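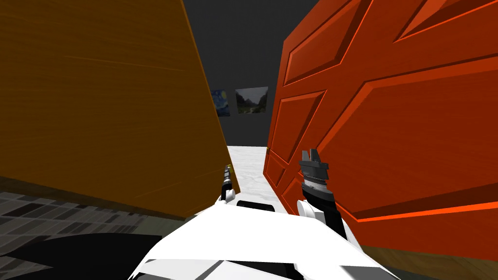

Simulated view: two-armed robot at a red-orange panelled door, wood panel to the left.

FOR IMMEDIATE RELEASE
April 27, 2023

Beaudoin puts door work to robots first in simulation, 20 jobs at Skollatville to change

SKOLLATVILLE – Beaudoin, maker of kitchen and wardrobe fronts, will bring two-armed robots into its Skollatville finishing hall from September. Door handling first. Opening, holding, closing, the checks every cabinet gets before it is wrapped. Software by Surketti. Rehearsal in simulation already under way, in rendered rooms with doors, floors and pictures on the walls.

What changes for staff. At present 20 people work the door check across two shifts. A checker can open and close 320 doors in a shift, same wrist, same shoulder. Under the plan the robots take the repeat opening and the checkers take the judging – gaps, hinges, scratches, finish. No redundancies in the finishing hall as a result of the project. Pay grades stay where they are or go up.

Nine checkers have been on the project since the start. They wrote the list of awkward cases the simulation has to cover: doors that stick, doors set close to a wall, two doors that open towards each other. Seventeen cases on the list so far, more welcome, forms are in the canteen. Several were not in the software teams original plan and have now been added.

Training is in paid hours. Every checker gets time at the simulation desk before any machine is switched on in the hall, and can stop a run if they dont like what they see. The same will apply on the floor. Shift times unchanged. The Dindov warehouse is not part of this stage and no decision has been made on it.

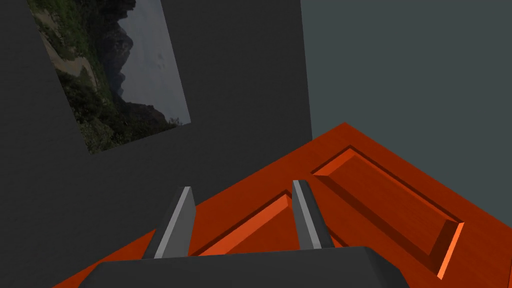
Will checkers have to learn programming?
They won't need to. The desk work is watching runs, marking what went wrong and writing it up in plain words. Surketti staff do the code.

First robots go in on the day shift only, one line, with a checker at each. Night shift carries on by hand until the day shift crew have agreed the thing is ready. A written review goes to all staff afterwards, incuding the bits that did not work.

Visits for trade press can be arranged once the line is running – please ask the Skollatville site office.

ENDS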